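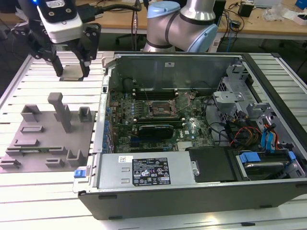
Begoña Villanueva wrote in after last month's piece to say that her old desktop has been under the stairs for years, that she can't bring herself to throw it out, and would we please explain which bits of it are worth keeping. She wasn't the only one, so I've given the question a bit more room this time (and pinched some of the space usually set aside for the crossword, for which my apologies to the crossword people).

The first thing I'd say, Begoña, is lay the case down flat on a good steady table before you start. I spent my early years wrestling with computers standing upright, one knee against the side, and I dropped more screws into the bottom of them than I care to remember. Once it's on its side with the cover off you can see what you have, and you'll be surprised how much bare metal and fresh air there is in there.

Memory is the easiest thing to begin with. It's a long, thin strip, held by a clip at one end or both, and it comes out with very little persuasion. Hold it by its edges. Orlando Usuga swears by giving every part its own place the moment it leaves the case, and he has converted me, though I use an old cutlery tray and a couple of egg boxes where he has something much smarter.

The processor wants more patience. It's a small square thing and it sits under the cooler, so the cooler has to come off first, and the old paste can hold on like toffee. Warm the machine up for a few minutes beforehand, switch it off at the wall, and twist gently before you lift. Please don't put the processor down on its pins if it has any. I did that once with a perfectly good one from a Weltov office machine and spent a whole evening straightening them with a sewing needle and a magnifying glass.

Drives should be kept to one side until you've looked at what is on them. Nadège Poulain found 3196 photographs on hers, most of them of the same two dogs.

The repair table will be out again in April, from 2 in the afternoon, and there is always tea. Bring the power lead if you still have it.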